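I finally covered the big work table with cardboard. The top had picked up years of glue spots and knife cuts, and small parts kept disappearing against it. I lost a tiny screw in April and never found it.

A new sheet of plywood was more than I wanted to spend. Bit-na Ha had two large beige panels left from a furniture delivery and let me have both. They were free, so I spent 10 dollars on tape and a new blade and called it done.

## Laying them down

I wiped the table first and let it dry. One panel went across the front and the other behind it, so the seam runs side to side across the middle. I thought about cutting them to avoid a seam there, but any other layout left a strip bare at one end.

The back panel sits slightly higher than the front one. I tried to press it flat with a stack of books overnight, and that helped a little. I can live with it. Most of what I do happens on the front half anyway.

Pens don't roll as fast now, and setting down a metal tool is a lot quieter. Small pieces are also much easier to spot on plain beige.

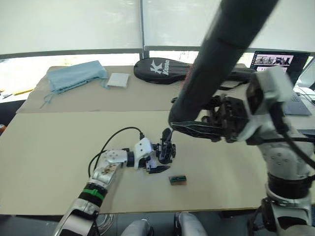

The one thing I would change is the tape. I used the cheap paper kind along the outside edges, and one corner has already lifted. Taras Kuzmenko uses cloth tape on his bench and says it holds for almost 20 weeks. I'll pick up a roll this weekend and redo the corners.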